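ROB2140 Data Collection Methods for Manipulation
Week 6 handout: evaluating a hand-held gripper kit
Prepared by Zainab Tijani. Lab supervision: Torben Buschmann, Ghassan Harb.

Read this before the practical. You will need it for Assignment 2, which is a written review of the Nakine hand-held kit as a product. The review is marked on evidence and on how well you separate what the supplier claims from what you recorded yourself.

1. What is being offered

The Nakine is sold as a complete kit for recording two-handed demonstrations without a robot arm in the room. A kit contains two hand-held grippers, the printed marker cubes for the wrist mounts, one head unit, cables, a charger and a licence for the Buvus software. Buvus does the synchronising, the pose tracking and the export. It is licensed separately from the hardware, and your review must treat the two as separate purchases.

The department has the kit on evaluation until the end of October. Vasilakis is the distributor and handles repairs and spare parts. Send all questions for Vasilakis through Torben so they don't get the same email from every group.

2. The task

All groups use the same task: pick up a small piece of fabric, carry it to a target and release it. Targets are a lidded bin and a seat cushion. Fabric was chosen on purpose. A rigid block gives you one obvious grasp, and almost any gripper will look good on it. Cloth folds, slides and catches on the fingers, and the fingers have to close fully on a thin layer before they hold anything at all.
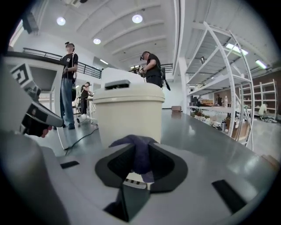 Operators should keep their elbows loose and move at the speed they would use with bare hands. The most common fault in last year's recordings was slow, careful motion with long pauses before the grasp. Those pauses end up in the training data, and a policy trained on them will pause too.

Begin each demonstration with both grippers open and inside the view of the head unit. End with both open again. If the cloth falls, keep recording, recover it if you can, and mark the episode as a recovery in Buvus. Do not delete it.

3. Tracking and the markers

The kit uses square black-and-white fiducial markers in two places. The ones on the fingers are used for working out how far the jaws are open. The cubes on the wrist mounts are used for locating each gripper from the head unit. A cube has several printed faces so that at least one is likely to be readable as the wrist turns.

Things that degrade tracking:

Glare. Our floor is a glossy epoxy and the ceiling lights reflect in it. A marker close to the floor is read against a bright, shifting background.
Occlusion. Your own forearm or hanging cloth can cover a marker.
Steep angles. A face seen nearly edge-on may be detected in one frame and lost in the next.
Dirt and wear. Wipe the printed faces before you start. Don't use solvent. 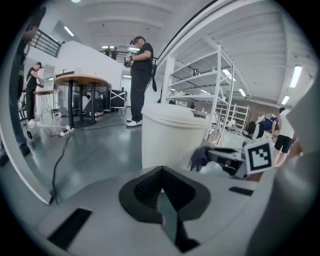 Figure 2. Dark purple fabric hanging from the gripper finger in front of the white bin.

Buvus reports a tracking score for each episode. The manual does not say how the score is calculated, so don't quote it as a measurement of accuracy. You can use it to rank your own episodes against one another and to find the ones worth looking at by hand.

4. Results from the staff trial

Ghassan and Finn Hellwig ran the kit ahead of the course, so you have a baseline to compare with. They recorded 405 episodes. Of these, 65 were flagged by Buvus for lost tracking and 11 could not be exported. The flagged episodes were kept in the archive and you can open them on the lab machines.

Group totals in the practical will be much smaller. The aim is to understand where the failures come from, and a small set that you have watched carefully is enough for that.

Two further points from the trial. Grip fatigue was noticeable toward the end of a long session, mostly in the thumb, and the operators swapped every 11 minutes after that. Export is slow and ties up the machine, so leave it for the end of the session.

5. Running the session

Groups are four people: two operators, one logger, one person on safety. Swap roles at the halfway mark. Finn Wunderlich will be in the room all afternoon and signs your log sheet before you leave.

Cables run across parts of the floor. The safety person walks the route before each recording and tells the operators where they are. An operator watching two grippers does not look down.

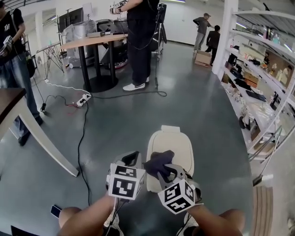
Log every episode on paper as well as in Buvus: episode number, operator, target, outcome, comment. Outcome is one of success, recovery or fail. Write the comment straight away. "Slipped from left jaw on release" is useful, "bad" isn't.

6. What the review should cover

Write it for a reader who has to decide whether to buy. Assume they run a lab of similar size to ours and have never handled the kit. Cover set-up time, comfort, reliability of tracking, quality of the exported data, documentation and support. Include at least one weakness you found yourselves, with episode numbers.

You should also compare the Nakine with one alternative. Most groups will pick the Skundale, a teleoperated arm set that we have in the teaching lab. It costs more and takes longer to set up, but the recorded motion comes straight from the arm's joints and there are no markers to lose. Say which kind of lab each product would suit.

Maximum four pages, figures included. Put your log sheets in an appendix. Submit through the course page by 5 p.m. on the due date.

Reading before the practical: Buvus manual, chapters 2 and 3; course reader, page 109 onward.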